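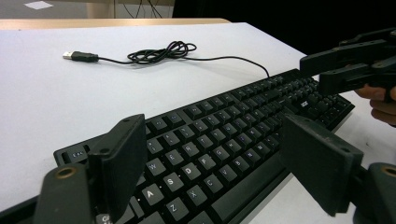 Learning to type again at 41

2024-10-10

So I finally did it. After a whole adult life of hunting and pecking with four fingers and a lot of confidence, I'm learning to touch type. Properly, home row and everything!

The push came in August, when I took on the newsletter for our choir and found out how slow I am. Bożena Zalewska, who had it before me, can bang out a whole issue in the time it takes me to write the hello paragraph. I sat next to her while she did the last one and she never looked down once. I was so jealous I went home and signed up for a course that same night.

The course is called Wurkley and it's pretty basic. You get a row of letters, you type the row, it tells you how bad you were. The first week is nothing but F and J and their neighbors, so I wrote "fall lads ask" until I was saying it in the shower. My left pinky has never had a job before and it complained about everything.

The worst part is how slow you get at first. My old way was ugly but it worked, and now I'd be answering an email with my hands in the right place and it felt like writing with a mitten on. I cheated at work for two weeks (sorry) and only did it the new way at home. Nam-gil Yoo from my office learned years ago and told me to quit cheating and just be slow everywhere. He was right, which annoyed me, but things picked up a lot once I stopped switching back and forth.

I still can't do numbers. Typing 2,056 means stopping, looking, typing a 3, and fixing it. Same with the question mark, for some reason, even though I ask a lot of questions.

But last night I got through a 50 word drill with no mistakes — the boring one about the ferry — and I got up and did a little lap of the kitchen. My goal was 100 words clean by the time the holiday newsletter goes out, and I think I might get there sooner.

Next up is capital letters with the correct shift key. I've been using the left one for everything, and Wurkley has noticed.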